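Two months with the Plukum gripper kit
8 Mar 2021

I bought the Plukum gripper kit in the summer sale and said I would write it up once I had used it properly. I now have, mostly on weekends, bolted to the secondhand Hallance arm in the spare room.

The kit is the parallel gripper, a wrist bracket with a small camera already mounted in it, a driver board, a bag of screws and a set of stick-on finger pads. The arm is not included. Plukum sell it for several hobby arms and the bracket has slotted holes to suit, so nothing lines up exactly but everything can be made to fit. Mine needed one hole opened out with a round file.

Setting up

Assembly took me an afternoon. The printed guide is 18 pages, and the wiring section is the best part of it, with every plug drawn at full size. The calibration section is the worst. It tells you to home the fingers before you have been shown how to power the board, and I went back and forth between the two pages a few times before I gave up and wrote the order out on a scrap of paper.

If you get stuck at the same point: power the board, hold the fingers closed, press and hold the button until the light goes steady, then let go. The fingers will open by themselves.

Keith Lightfoot from the Stomutley makers' group had the older version and lent me his notes on the camera settings. Most still apply. The menu names have changed but the defaults are as poor as they were, so turn the exposure time down before you do anything else. I haven't found the right value yet, and anything moving quickly still smears on the live view.

Ordinary objects

I started with blocks, a tape measure and a tennis ball. It handles all of these without fuss. The fingers close evenly and the force setting does what it says. At level 4 it will hold a full tin of tomatoes, and at level one it will hold an egg, although I only tried the one egg.

The pads have a rough surface and grip well on plastic and cardboard. They are less good on glass. Mine have started to lift at one corner and I have put a dab of contact adhesive under them. Replacements come from Cruickshank, who also stock the screws, and postage to here was more than the pads.

Cables

Cables are what I wanted it for. I have a tub of leads that needs sorting and I like the idea of not doing it myself. A coil on the floor is much harder than a block, with no obvious place to grab and loops that move as soon as they are touched.

I ran 41 attempts at picking up a tangled lead from the floorboards and putting it in the tub, starting with the fingers open over the middle of the bundle. It managed 29. Most of the misses were the fingers closing on one loop and dragging the rest along behind. Going in slowly helped a bit. Aiming for the thickest part of the tangle helped more, and plugs are worth avoiding, as the fingers tend to slide off the hard edges.

The approach speed is set in the config file and the default is too fast for this. I halved it. The bundled software also picks its own grasp point if you let it, but on cable it likes the outermost loop, so I now click the point by hand on the camera view. 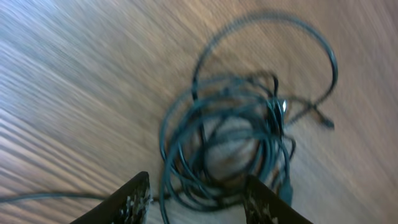
Price and whether to buy it

I paid the sale price, and at full price I would think harder about it. The gripper itself is solid and the bracket is fine once filed. The software is usable - it crashed on me twice, both times when I unplugged the camera with the program still open. Support answered my email in a couple of days and sent a corrected calibration page.

If you already have an arm and want to pick up boxes and tins, it will do the job. For cable, expect to spend a while on the settings. I'm keeping mine, and I have ordered the longer fingers, which are due in May.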